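Drumer household sim set – notes on the faulty episodes

Status: released with known faults. Please read this file before you train on the data.
Version date: 2021-10-01

The Drumer set holds 1000 simulated episodes of a one-arm robot in furnished rooms. Every episode has the images, the joint positions, the gripper command and a short task sentence. During the check before release we found that in 105 episodes the arm does not go to the target object. It turns away, and the wrist view shows a wall for most of the episode.

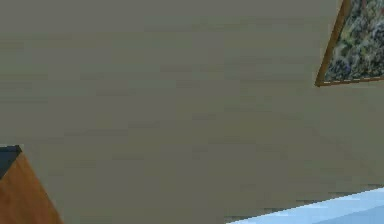
Ostetti Robotics Group – Simulation and Safety Team

What went wrong

The fault is in the start pose. Our scene builder, Szekeres, writes the base rotation in degrees, and the controller reads it in radians. For most rooms the rotation is zero, so the mistake has no effect and we did not see it. In the rooms where the base is rotated, the arm gets a wrong idea of where the target is. It then moves with full speed to a place where there is nothing to grasp.

In these episodes you will find mostly wall in the wrist view, tilted, sometimes with a piece of a painting or of the furniture in a corner. The task sentence is still the normal one, for example "pick up the bowl". A model trained on such pairs learns a wrong connection between the words and the motion.

There is a second fault which makes the first one worse. The collision check was switched off for walls, to make rendering faster, and it was never switched on again. The arm can therefore continue in the direction of the wall and no stop signal is written in the log. On a real robot the same commands could damage the arm or hurt a person.
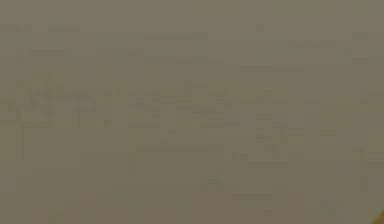 We repeat this because one partner asked if the joint data can be replayed "as is" on hardware. The answer is no – not for the faulty episodes, and not for the others before you have checked them with your own limits.

How to find the faulty episodes

The file bad_start.txt lists all 105 episode numbers, one in each line. The loader skips them by default. If you want to keep them, set keep_faulty to true. They can be useful as negative samples or for testing a failure detector, and the Bratthorpe detector was tuned in this way.

Do not try to find them by image brightness or colour alone. We tried this in March and it also removed good episodes in which the camera passes close to a wall.

What is fixed and what is not

– Rotation units: fixed in the scene builder. The old episodes were not rendered again.
– Wall collision: switched on again for new episodes.
– Success flag: still wrong in 7 of the faulty episodes, where it is true although the object was not grasped. Please ignore the flag there.
– Depth images: missing for 8 episodes. This has no relation to the fault described here.

Reporting

If you find an episode which behaves in this way and is not in the list, open an issue with the episode number and the first frame where the arm turns away. Please attach the controller log as well.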